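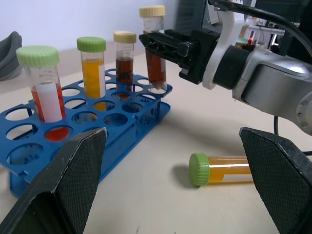
What should the two-arm station be doing when visitors walk in on open day?
Running the tube sorting task on a short loop, with the left arm parked open between cycles and the right arm doing the placing.

Search tickets Search

Ticket 412: Two-arm station, open day demo
Status: open
Site: Altard, ground floor lab
Last updated: September 2018

Reported problem
Dry run for the Jurus visit. The right arm places tubes in the rack without trouble most of the time. The left arm stops short when it goes for a tube lying on the table. The fingers open, the arm holds position, and after the timeout the controller reports "target not reached." No fault on the joints. Happens more often when the tube is in front of the rack than when it is off to one side.

Log

Entry 1. Restarted the controller and homed both arms. Same stop on the second cycle.

Entry 2. Checked the gripper pads on both arms. Clean, no wear. Swapped the left wrist cable with the spare from the Sampaio kit. No change, so the original cable went back on.

Entry 3. Looked at the keep-out zones. The zone around the rack was drawn in March, when the rack was kept closer to the wall. It has been moved forward for the demo so people standing behind the rope can see it, and the zone was made bigger at the same time to cover both spots. The left arm is being refused entry to part of the open table.

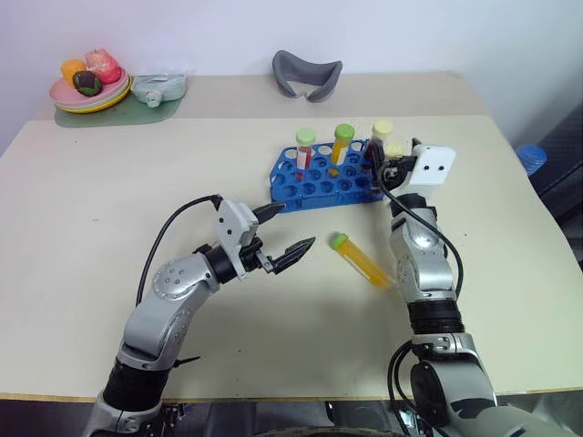 Entry 4. Trimmed the zone by 80 mm on the front side and left the back alone. Left arm now gets to tubes lying in front of the rack. Ran it at half speed with one person on the stop button. One refusal in the whole run, with the tube nearly under the right arm. That one is correct behavior and should stay.

Entry 5. Timeout was set to 800 ms in the demo profile and 300 in the bench profile. Set both to 800. Mindinier support says the profiles don't sync and have to be edited one at a time.

Entry 6. Question from the front desk: can visitors hand a tube to the arm? No. Tubes get set down by staff while the arms are paused, and the cycle is resumed from the console.

Still to do
- Save the new zone under its own name so the bench profile doesn't overwrite it
- Tape marks on the table for the rack corners
- Full speed run before the Jurus group arrives
- Print the restart steps and leave them at the console

Leave this ticket open until the full speed run is logged. If the left arm stops short again, note where the tube was before moving it.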